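Minimum number of demonstrations for a simulated pot-and-pepper task
Posted by Océane Hawthorne

Our laboratory is collecting teleoperated examples in the Flevengate simulator. The task requires a two-armed robot to place a red bell pepper in a stockpot. We have recorded 67 episodes to date.
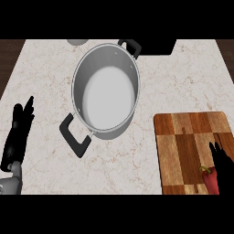
Should the pot remain in one position until the policy is reliable, or should its placement vary from the beginning?

Pranab Cassim
Placement should vary from the beginning. We recorded 550 episodes for a similar task and set aside 30 layouts for evaluation only. Please retain failed attempts - labeled as such - in a separate folder.

Mervin Landry
We used 2 operators. Results were acceptable.

Huguette Carrier
I concur with Mr. Cassim. Kindly state which hand performs the grasp in each episode.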